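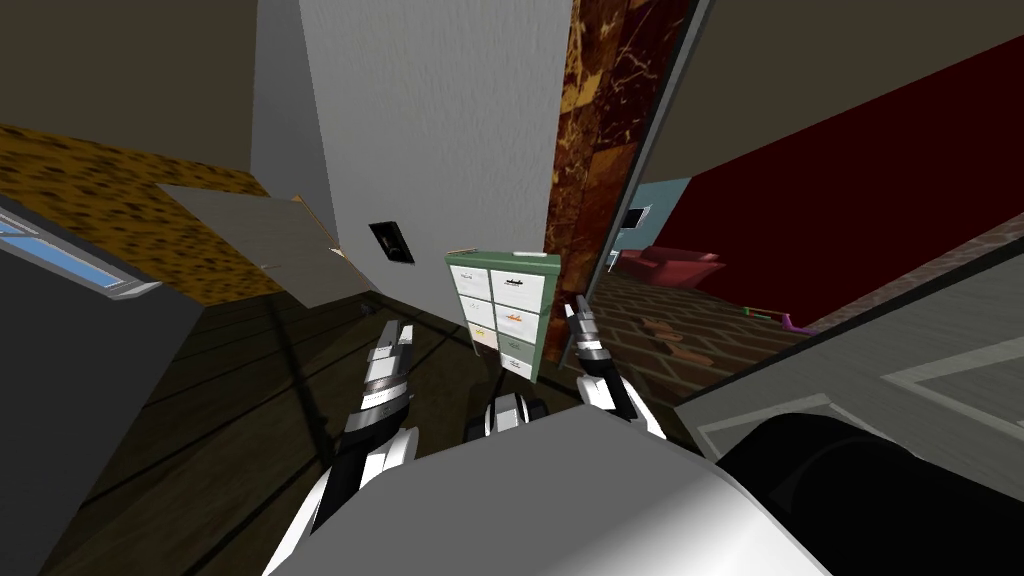
Calling the ones who didn't get the work

Speaker notes, Dilek Çınar, 18 July 2018

6 min read

Start without the title slide. Ask for hands: who has turned down a supplier in the past year? Keep them up. Now who called that supplier and talked for more than five minutes about why? Wait. Let people look around the room before going on.

Then say who I am. I run purchasing at Mireo. We make shelving and display units for shops, we buy steel tube, board, fasteners, packaging and a lot of trucking, and I love this job, which people at parties find hard to believe.

What I want to talk about is the phone call after a lost bid. We used to send a letter. I have the old one on slide 2, and I'll read it out loud because it deserves it: "Following careful review we have decided to proceed with another party at this time." Pause there. I signed that letter for years. Same wording for a packaging firm that had been off by a penny a box and for a trucking company that had quoted the wrong route.

How it changed (slide 3)

Tell the Stedell story here, and take time over it. Stedell had bid on our powder coating. They lost. Their sales manager, Jahangir Howlader, got the letter and called the number at the bottom, which was my desk, and asked if he could have ten minutes. I nearly said no! I had my coat on. We talked for 49 minutes and I missed my train.

What came out of the call: he had priced a rush turnaround into every batch, because our request said "fast delivery required." We had pasted that line in from an older request. We didn't need fast delivery on coating at all; the parts sit with us for a week before assembly. Every bidder had read the same line. So every bid on my desk, including the one we accepted, had the cost of our own sloppy sentence in it.

(Jahangir has said I can use his name. He may be in the room. If he is, wave.)

Don't rush to the lesson. Let them do the math on their own requests for a second. Someone usually groans.

What we do now (slide 4)

Every firm that gets as far as a written price and loses is offered a call. Offered, by email, with two or three times to choose from. The buyer who made the decision makes the call. I tried doing them all myself at first and it was a mistake, the buyers felt I was checking up on them and the suppliers thought they were getting the boss in order to complain.

The order of the call matters more than I expected:

Their questions first. If we go first, they defend themselves, and then we defend ourselves.
Then where they ranked on price, delivery and quality. Only their own position. We never give another firm's name or numbers, and we say that at the start so they don't have to fish for it.
Then our question, always the same words: "What did we make hard to price?"
Then the next date when similar work comes up, if there is one. If there isn't, say so plainly.

Stay on that third one. It is my favorite question in the whole working week. Read a few answers from the notebook:

"Your drawings are in three different scales."
"You ask for samples in December and we shut for two weeks."
"I couldn't tell if pallets were in or out, so I put them in twice."

Laugh here, they're good. The pallet one was real money, too.

Lida (slide 5)

Lida is the name we gave to the bidding round for our new counter range, our biggest round so far under the new way of working. We had 13 written bids, one winner, and twelve calls on offer. Ten said yes. One said no thanks, one never answered, and both of those are fine. It's an offer.

Talk about the hardest call. Mazurek had supplied us with board since before I joined, and they lost Lida to a newer firm. I was dreading it on behalf of the buyer, who is young and had never met them. She asked if she could drive over and do it across a table. Of course she could! She was gone all afternoon. The owner was upset, and he told her so, and then he showed her the cutting hall and explained how our mixed sheet sizes had been eating their margin for years. They had never raised it. They thought we knew.

We changed the sheet sizes the following October. Mazurek bid on the next job and lost that one too, and they bid on the one after that and got it. I don't want to dress this up as a fairy tale – they had a thin year in between and the call didn't fix that. But they kept bidding, and they told us in plain words that the visit was why.

What it costs (slide 6)

People always ask, so get in before them. A call takes half an hour with the notes written up. Across the whole team we do some 100 calls a year. That's a good week of one person's time, plus a bit. When I put it that way to our finance director he asked why we weren't doing it already, and I had to admit it was me who had signed the letters.

What can go wrong (slide 7)

Be straight about this, don't hurry because it's near the end.

You will sometimes hear that your decision was wrong. Twice a supplier has caught an error in our scoring. In one case it didn't change the ranking. In the other it did, and we reopened the round, and that was a very uncomfortable month with the firm that had been told it had won. I would do it again, but check your scoring before you call anyone.

Some buyers hate it. One of mine is superb at the numbers and goes stiff on the phone. He now writes a page and a half, beautifully, and a colleague makes the call with his page in front of her. The suppliers ask for copies.

Public bodies and some large groups have rules on what can be said after an award. Ask your legal people before you copy my list. If there's someone from the public sector here, I'd love to hear from them in the questions, I know very little about that side.

And don't promise future work to soften the blow. We did it once, with the kindest intentions. It came back to us with the date and the exact words.

To finish (slide 8, the notebook page)

Ask everyone to write down one supplier they turned down this year. A name, on paper. Give them a real half minute, it will feel long from the stage.

Then the question again, slowly: "What did we make hard to price?"

Questions. If the room is quiet, ask Jahangir what it was like to get that letter. Repeat each question into the microphone before answering. Water is behind the lectern, and the notebook stays on the front table afterward for anyone who wants to leaf through it.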